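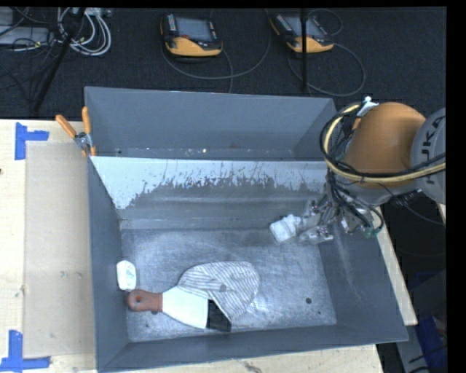
The divided bin, with the scraper in the big side.

I have never believed in the drop bin. You know the one – a metal tub by the back door where things go "for now," on the theory that you'll sort them later. Tane Pearce has been pushing the idea on me since February, and his own hallway in Wudville doesn't make much of a case for it.

Still, I gave in and picked up a secondhand metal one in Korkdale. It's a big gray thing with a wall across it, so you get a skinny section at the back and a much larger one in front. I paid 63 dollars, and I'm still not convinced I should have.

The pitch is that two compartments make you sort. Small stuff in back, big stuff in front. Fine, except the back one is so narrow that all it seems to collect is specks. Everything else lands in front, so a scraper with a reddish-brown handle ends up lying against a striped thing shaped like a flat cap. I fail to see how that is an improvement on a drawer.

Then there's the wear. The seller called it "lightly used." The pale surface on the divider gives way to dark scratches and bare-looking metal, and the floor is scuffed all over, with a round hole in it big enough to notice. Tane says the hole is for drainage. Maybe. I say it's where screws will go to disappear.

I did look up whether a new one would be any better. Drutach makes a version with a removable divider, and the reviews are glowing in that way that makes me suspicious – five stars from people who had owned it for a weekend. I'd like to hear from them after a winter of muddy gloves.

What I will grant is that it's heavy enough to stay put, and the scraper has a hanging hole in the handle, so it could go on a hook like it should have in the first place. I have a hook. I'm giving the bin another two weeks, and then it can go live at Tane's.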